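Bottle Sense: Sorting Out the Laundry Shelf

By Olaia Gallardo

Liquid detergent has a packaging problem that shows up only after purchase. The bottle is heavy when full, awkward when half full, and usually stored somewhere it was not shaped for. Most households keep two or three products going at once, and the shelf above the washer is seldom deep enough for all of them.

Kanini Mabula runs the household testing bench at Ovo, a small product review office. Her method starts with a flat surface and a non-slip mat. Every bottle comes down from the shelf, labels are read, and duplicates are set side by side. She records three values for each: capacity, weight as found, and diameter of the closure.

"People shop by the front label," Mabula says. "The closure and the shoulder decide whether you can use the bottle with one hand."
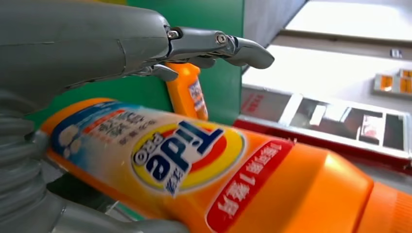
Orange detergent bottles, one with the Tide PRO logo on its label and a ridged cap.

A ridged cap gives the fingertips something to push against, which matters when the hands are soapy. A smooth cap needs more grip force for the same turning effort. Cap diameter also counts: a wider cap needs less force at the rim, up to the point where the hand can no longer close around it.

Many liquid caps double as measuring cups. Mabula advises against filling to the brim. On her bench form, a cup with 99 milliliters of total volume may have its normal-load line well below the halfway point. She marks the working line on the outside with a permanent pen and rinses the cup in the drum after each use.

Opening is a two-handed job. Hold the body low with one hand, keep the base supported, and turn the cap with the other. Squeezing a flexible bottle high on the body while the cap comes loose can push liquid up into the threads, where it dries and makes the next opening harder.
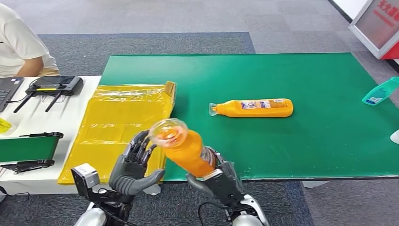 Storage and Decanting

Bottles should stand upright between uses. Lying down is acceptable for reading a label or checking a cap, with the closure fully tightened. Spray bottles get their own row, nozzles facing the same way.

Awuor Masanja, who plans storage for the cabinet maker Grallell, specifies 400 millimeters of clear height for a laundry shelf and a front lip of 21 millimeters. The lip stops a bottle from walking forward when the washer spins.

Decanting from a large container into a 900 milliliter bottle reduces lifting. Use a clean, dry bottle that held the same product, and keep its original label. Never combine leftovers of different cleaners. Wipe the threads before replacing the cap, then store the large container on the floor of a locked cabinet.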